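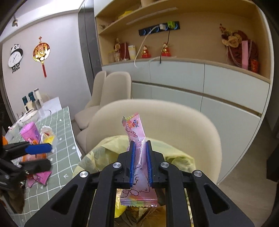 4. Comparing finger pads on the Botik hand-held gripper

This section covers the side-by-side trial of two pad types, the standard Marell pad and the softer Bedance pad. Complete the calibration in section 3 before you start. Both grippers in a pair must run the same controller version.

4.1 Choosing the items

Use light packaging with different stiffness: candy wrappers, snack bags, small cartons. Include at least one glossy film wrapper. Thin film shows slipping sooner than cardboard does. A lined waste bin placed next to a table works well as the target.

4.2 Running the trial

1. Fit the same type of pad to both fingers of both grippers. The ridges must run across the finger.
2. Check that the pivot screws are snug. Do not overtighten them. The arms should close fully without sticking.
3. Spread the items on the near side of the table, within reach of both grippers.
4. Turn on both cameras and wait 2 seconds before moving.
5. Close the fingers on the middle of the item. For tall wrappers, keep the top and bottom seals clear of the pads.
6. Lift, move over the bin, and hold still for a moment.
7. Open the fingers all the way in one motion. Do not shake the gripper to free an item.
8. Repeat until the table is clear, then change the pads and run the same items again.

A full comparison is 216 picks, split evenly between the two pad types.

Note: The left and right grippers may release at the same time over one bin. 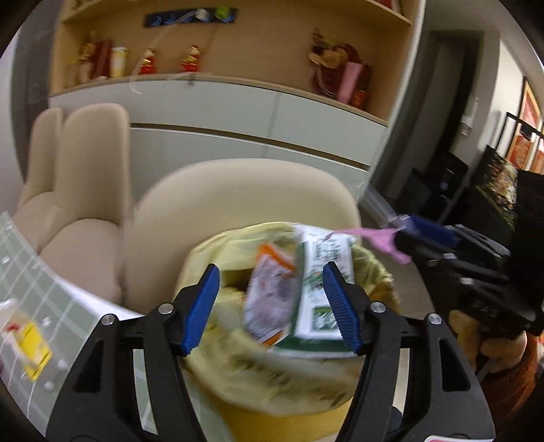

If they do, log each item separately under the gripper that carried it. The Su log viewer plays both camera streams together, and you can step back to the point where the fingers begin to open. Falling items often blur in the video. Use the finger position trace to set the release time.

Caution: Keep fingers and loose sleeves away from the linkage while the arms are moving. The cut-outs in the arms can pinch.

Caution: Do not press the pads against the rim of the bin. A thin liner can catch on the ridges and tear.

4.3 Recording the result

Mark each pick as held, slipped, or stuck. "Stuck" means the item stayed on a pad after the fingers were fully open. If stuck picks reach 17 in one run, stop, wipe the pads with a dry cloth, and start that run over.

Go to section 5 to export the log.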